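Chapter 4
The Processor and the Socket

In this chapter
The parts that surround a processor
Why advice about seating and cooling is so often wrong
What you can and can't learn by looking

Most people who open a computer for the first time have already been told how it ought to be done. A friend told them, or a video did, or a leaflet in the box. Much of that advice is repeated by people who have never tested it. This chapter asks you to be a little suspicious, starting with the claim that the processor is the "brain" of the machine. The comparison has been in textbooks for decades and it has never helped a student install one.

Take the matter of thermal paste. When Elis Nicholas taught the evening repair course in Lumumberg, she asked each new group how much paste to use. She got a pea, a grain of rice, a cross, five dots and a thin coat spread with a card, and every student was sure. She then handed out two identical practice boards and asked them to show a difference in temperature. Over 100 students tried it across the years the course ran. Her notes record plenty of arguments and very few differences that were larger than the error of the thermometer.

That doesn't mean anything goes. A cooler that sits crooked is a real fault, and so is a bent contact. The trouble is that real faults and folklore tend to arrive in the same sentence, spoken in the same confident voice. The Collet service guide, which we use for the exercises in Section 4.3, lists 13 rules for handling a processor. By the end of the chapter you should be able to say which of them you would defend and which you would cross out.

Start by learning the neighborhood. A processor is held in a socket, and the parts that steady its power supply are usually close by. So is the memory. Before you touch a board, find these parts and say their names out loud - it feels silly, but it shows you quickly which ones you were only pretending to know.

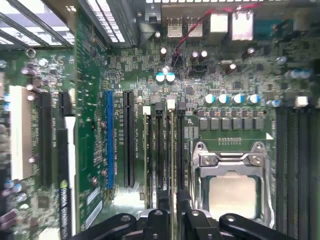 Figure 4.1 A processor in its socket, with memory slots to either side. The black square chokes belong to the voltage regulation circuitry.

Look at the flat metal top of the processor in Figure 4.1. This is the heat spreader, and beginners often take it for the chip itself. What can you tell about the processor's health from its surface? Very little. Keep that in mind on Friday, when the lab sheet asks you to "inspect for damage" and leaves the rest to you.

4.1 What the Socket Does

A socket has two jobs, and sales literature tends to mention only one of them.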